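Seal pup hitches a ride on a kayak off Pruvholm

11/04/2018

I've been paddling out of Pruvholm for 13 years and I've never had a passenger before – until this week!

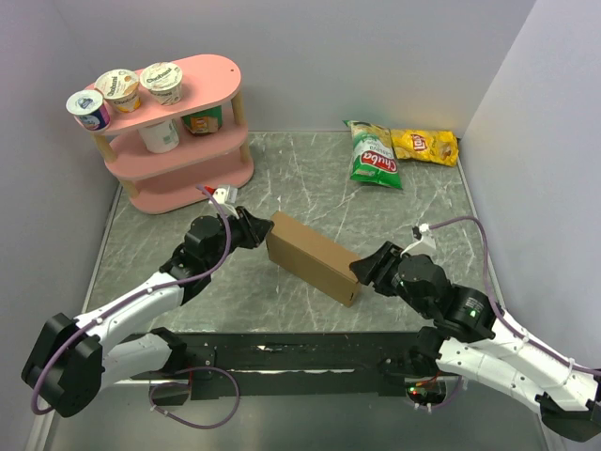
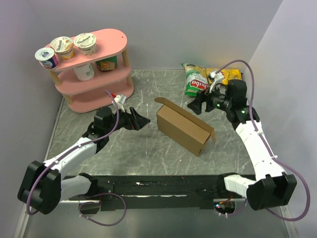

I was maybe halfway to Skekier Point when the back of my kayak dipped and I heard a snort. A seal pup had hauled itself up behind my seat and was looking at me like I was the one who'd turned up uninvited. I stopped paddling (what else do you do?) and we drifted together for 17 minutes by my watch. Then it yawned, slid off and popped up near the kelp for one last look.

I rang the Halim Marine Rescue line once I was back on the beach. They told me I'd done the right thing by keeping my hands to myself, as even the little ones can give you a nasty bite. They've logged 195 seal sightings along our bit of coast since June, which is a lot more than I'd have guessed.

If one climbs aboard with you, sit still, don't feed it and let it leave in its own time. The neighbours over at Plelitz say a pup has been hanging off their jetty too – I'm going across tomorrow to see if it's mine.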